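Signs, Stakes and Campaign Mailings: Household and Workshop Guidance for Candidates and Supporters

April
By Catinca Vasiliu, Office of the Municipal Clerk, Risetgate

The Clerk's office receives the same practical questions before every municipal election. Candidates for the council and the school board ask how a sign may be made at home, how it should be stored, and what may be done with it afterward. Residents ask how to get adhesive off a front door. The guidance below replaces the sheet handed out with nomination papers in previous cycles. It covers materials and methods only. Questions on spending limits, disclosure lines and the placement of signs near polling places are answered in the candidate handbook, which takes precedence over anything on this page.

Choosing a board

Exterior-grade plywood and corrugated plastic are both acceptable for signs on private property. Corrugated plastic is lighter and may be cut with a utility knife and a metal straightedge. Score the face, turn the sheet over, fold it along the score, and finish the cut from the back. Flutes should run vertically so that a wire frame can be inserted from below.

Plywood should be cut to size before it is primed. Sand the edges, then seal them with two coats of exterior primer and let each coat dry fully. Most signs that fail in the first month fail at the edge, where water gets between the layers. Corners may be rounded with a coarse file. Signs placed along a sidewalk should have no exposed corner at the height of a child's face.

Hardboard and interior paneling are not recommended for any sign that will remain outdoors overnight.

Painting and lettering

Lay out all lettering in pencil before opening the paint. A chalk line snapped across the board gives a straight baseline and wipes away with a dry cloth. Stencils should be held down with low-tack tape on all four sides, and paint should be dabbed on with a nearly dry brush or a foam roller. Loading the roller heavily will push paint under the stencil.

Use dark letters on a light ground or the reverse. Red on blue is difficult to read at dusk and for many people with impaired color vision. The candidate's surname and the office sought should be the largest text on the board. The disclosure line must be legible to a person standing next to the sign, and it should be applied last, after the main lettering has dried, with a fine brush or an exterior paint marker.

The office is asked from time to time whether a previous candidate's board may be painted over. It may, with the owner's consent. Use a stain-blocking primer, as red and dark green lettering will otherwise show through within weeks. Mr. Janaka Rathnayake of the council's Ward 8 has made the boards from his first campaign available to any candidate, of any affiliation, who is willing to collect them.

Stakes and frames

Stakes should be pointed at one end and cut square at the other. A stake driven with a steel hammer will split - use a rubber mallet, or place a scrap block on top of the stake and strike the block. In dry ground, open a pilot hole with a steel bar first. Residents are reminded to request a utility marking before driving any stake deeper than 14 inches.

Fix plywood to stakes with exterior screws and washers. Drywall screws rust through in a single season. Drill the hole through the board slightly larger than the shank of the screw so that the board can move a little in the wind without tearing.

Wire frames bend at the weld. A bent frame may be straightened once in a bench vise, between two pieces of scrap wood, and should be discarded if it bends again.

Signs may not be nailed, stapled or tied to street trees, utility poles or municipal fencing. Staples left in utility poles are a hazard to line workers, and the cost of their removal is billed to the committee named on the sign.

Windows and doors

Paper signs inside a window should be attached with removable putty or painter's tape along the top edge only. A sign taped on all four sides traps moisture against the glass. In older houses with single-pane windows, leave a gap at the bottom and check the sill for damp every few days.

To remove adhesive from painted wood, warm the label with a hair dryer on the low setting, lift one corner with a plastic scraper, and pull back slowly and flat to the surface. Any remaining film can be taken off with a cloth moistened with vegetable oil, followed by warm water and dish soap. Do not use acetone on painted or varnished doors. On vinyl siding, test any product on a hidden area first.

Bumper stickers should be removed within the season. After a summer in the sun, the backing becomes brittle and comes off in small pieces. Products sold for the removal of road tar are generally effective on glass and chrome.

Folding and mailing at the kitchen table

A great deal of campaign mail in Risetgate is still folded at home. Clear the table completely, wipe it down, and allow it to dry before any paper is brought into the room. Food and drink should be kept on a separate surface. Wash and dry hands before starting, and again after handling newly printed sheets, as toner may transfer.

Fold against a ruler and crease with a bone folder or the back of a spoon. Work in small stacks. Sheets folded together in groups of more than three will not line up at the edge, and the postal counter may refuse them for machine sorting.

Moisten envelopes with a damp sponge in a shallow dish. Change the water when it becomes cloudy. Sealed envelopes should be placed under a flat weight for an hour, flap side down, before they are bundled. Bundles are to be secured with string or wide rubber bands, never with tape.

Mailing lists should not be left on the table at the end of the evening. Spoiled labels bearing names and addresses are to be shredded or cut up before they are placed in household recycling. Residents may bring them to the Preda Street counter, where a locked shredding bin is provided during election periods.

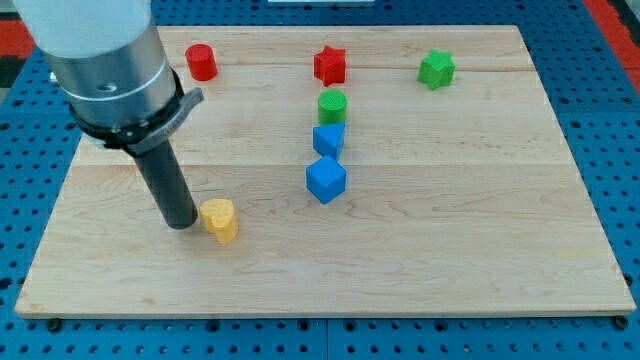

Reading time: 8 minutes

Storage between elections

Store plywood boards upright on battens, off the floor, with spacers between painted faces. Wax paper is suitable for this purpose. Newspaper is not, as the ink will transfer to light paint. Corrugated plastic should be stored flat and out of direct sun, under nothing heavier than itself.

Wipe every board with warm soapy water and dry it before it is put away. Remove screws and keep them in a lidded jar with the washers, and mark the jar with the year. Stakes should be brushed clean of soil and stood in a dry corner, points up if they are to be inspected for rot. A stake that takes the tip of a screwdriver easily should not be used again.

Leftover paint keeps well if the rim of the can is wiped before the lid is tapped down. Write the color name and the use on the lid in permanent marker. Cans that have frozen should be taken to the hazardous materials drop-off at the Jestau yard.

Removal and disposal

All signs must be removed within 14 days of the close of the polls. After the last municipal election the public works department collected 763 abandoned signs from road margins and medians, and it returned 49 of them to the committees concerned. The remainder could not be identified or were not claimed. Committees are therefore encouraged to write a telephone number on the back of each sign in permanent marker.

Corrugated plastic is not accepted in curbside bins. The Jestau yard will take it if frames and staples have been removed. Wire frames go in the scrap metal container. Unpainted stakes may be cut up for garden use or kindling; painted or treated wood must not be burned.

Clean sheets of corrugated plastic also have uses in the home. They serve well as drawer liners in a workshop, as a splash guard behind a utility sink, or as a surface for mixing small amounts of filler. Boards bearing a candidate's name should be used with the printed side hidden if they will be visible from the street within the period in which signs are prohibited.

Borrowing tools

The tool library on Bollora Avenue lends mallets, chalk lines, hand stencils and one bench vise to any registered candidate or resident on the same terms. Mr. Ott Sakalauskas manages the reservations, and the desk closes at 6 p.m. Tools must be returned clean. Staff are not permitted to assist with the content or design of campaign materials, and they will decline if asked.

Corrections to this page may be sent in writing to the Clerk's office. The section on envelopes was revised on the advice of Valentin Tudose of the mail room.

Related guidance

Displaying Flags and Bunting on Private Homes
Setting Up a Folding Table for Petition Signing
Care of Voting Booth Curtains: Notes for Poll Workers, by Petrică Căpraru
Coffee and Food Service for Candidate Forums
Removing Chalk and Paste From Public Sidewalks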